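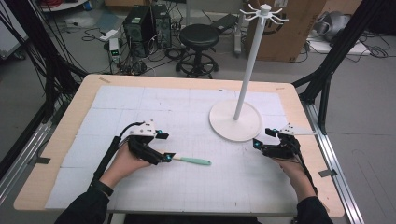
Toothbrush-like tool in the left gripper, right one free, white stand on the grid board.

So this is my job since September, and I love it! I used to pack orders at Nistow, same motions all shift long. Now I put on the grippers and show the robots how hands handle small stuff, over and over, 90 rounds before lunch on a good day. Imelda Pascual moved over from packing with me and she's way smoother than I am (I still grab too hard).

The change I didn't see coming is how much people ask us things. Senga Swanson from engineering sits down with us at 2 and wants to know why we turn a handle one way and not the other - twelve years of packing and I'd never had to put that into words. My wrists are tired in new places, and a few folks on the line are still nervous about their shifts. We talk about that too, and I'm glad we do.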